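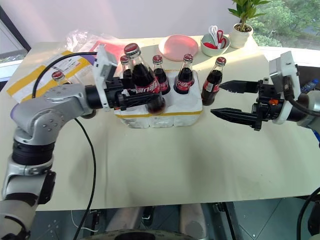
Bottle in the left gripper, right one open. Fisari fingers on both arms.

Bottles rotate in a two-finger gripper, new fingers or new gripper?

benchcrumbs
Posted Nov 13, 2022

Hi all, long-time reader, second post. I have a pair of Joletti arms on a table and I'm trying to get them to load glass cola bottles into a molded carrier. Both arms have the Fisari two-finger gripper, and each wrist has an Odoi camera standing up on a bracket behind it. No fixed overhead camera at the moment.

Picking up works pretty well. My trouble is that the bottle turns in the fingers on the way over. I grab low on the body so the neck stays clear of the bottles that are already in the back of the carrier, and then by the time I'm over the compartment the thing is hanging at an angle. You can see the sort of tilt I mean in the photo. If I go down with it like that, the bottom lands on the divider between compartments and the arm stops on a force limit. Grabbing higher helps a lot, but then the finger backs hit the caps of the neighbors.

What I've tried so far:

Closing force all the way up. Less rotation, still some. It also makes the gripper motor warm and I don't love squeezing full glass that hard.

Slower moves. Helps with swinging but my cycle gets painfully long, and the bottle still sags if it started out a bit off.

Rubber tape on the pads. Great for an afternoon, then it peeled at the corners and a bottle stuck to one finger when it was supposed to let go.

I've been looking at the Zurnska gripper because the fingers are wider and the pads are curved, and a guy at the place I buy parts from swears by it. It's heavier though, and I'd need 2 of them, plus new brackets for the cameras. Before I spend that money, has anybody run both on bottles? Is it the gripper or is it me? I also wonder about just using the second arm to steady the bottle near the top while the first one lowers it, which sounds fun but also like a great way to knock the arms together.

Controller is the stock Joletti one, one per arm, talking to the same PC. I'm happy to post my settings if that's any use.

slowgantry

I've had both on the same arm, so here goes. The Zurnska does hold a bottle better. We did a long run of full bottles with it, 3,395 picks in all, and I logged 13 where the bottle had turned enough to miss the pocket. I never kept a proper count with the Fisari so I can't give you a fair number for that, but it was often enough that I stopped leaving the room.

BUT. Most of that difference is the pads, and I found that out after I'd paid for the gripper, which still stings a little. A flat finger on a round bottle touches it along a thin line on each side. The weight of a full bottle is well above your grip point if you hold it low, so it wants to tip over, and you've basically given it a hinge. Cranking the force up on a hinge only gets you so far. A shallow V or a curve cut to the bottle's diameter gives you contact in more places and the bottle kind of squares itself up as the fingers close.

So I'd print a set of curved pads for the Fisari first. Make them tall, as tall as you can get away with along the straight part of the bottle, and line them with thin silicone sheet glued all the way to the edge (the tape peels, yeah, everybody goes through that phase). Leave the outside of the finger as thin as you dare so it still clears the neighbors. I went through 3 versions before the clearance was right, and the first one was way too fat.

And move the grip up toward the middle of the bottle if you can. You said the backs of the fingers hit the caps, so try coming in from the front of the carrier with the fingers pitched down a bit. And fill the rear pockets first, farthest from the arm, so you're always backing out toward open space.

If you do end up going Zurnska, check your payload with the camera and bracket included. The arm was fine with mine but I had to redo the tool weight in the controller or it drifted in hand-guiding mode, and I spent a whole evening blaming the wrong thing.

tin_elbow

Don't buy anything yet!! Look at your cables. On the left arm there's a thin black one coming out from under the forearm and hanging in a big loop over the table and down past the front edge. I don't know what it's for, but if it's your camera or gripper lead, it only takes one snag to spoil a placement. Clip it along the forearm with some slack at the joints. Hook and loop straps are fine.

The other thing is light. You've got sun coming in on the back of the table and crumpled clear plastic back there throwing bright spots. If you use the wrist cameras to find the bottle axis, glass and glare are a rotten combination, and being a few degrees off at pickup looks exactly like slipping later on. I had this with an Odoi last February — low sun, shiny table, and I was sure my fingers were slipping. Pulled the blind down and it mostly went away. Fix the exposure too, don't leave it on auto.

Easy check: put tape on one bottle with a vertical line on it, stop the arm right after the fingers close, and look at the line before you lift. Crooked already? Then it's your pick pose. Straight and then crooked after the move, it's grip.

Two arms on one bottle, I'd skip. With separate controllers they'll pull against each other unless one of them is really soft.

wobblestage

following, same problem with jars. +1 for curved pads, haven't tried the Zurnska

benchcrumbs

Thanks, this is super helpful. Did the line test tonight and it's a bit of each, annoyingly. Some are crooked before they ever leave the table, and the straight ones sag once the arm gets moving. Blind is down, cable is strapped along the forearm, and the first pair of curved pads is on the printer. slowgantry, what thickness of silicone did you end up with? I've got a sheet left over from something else and I'd love to use it up before ordering more.

slowgantry

The thinnest sheet the shop had, and I'd go thin again. My first try was thick and squishy and the bottle rocked on it. Use your leftover piece and see, it's only glue. Rough up the print with sandpaper before you stick it on.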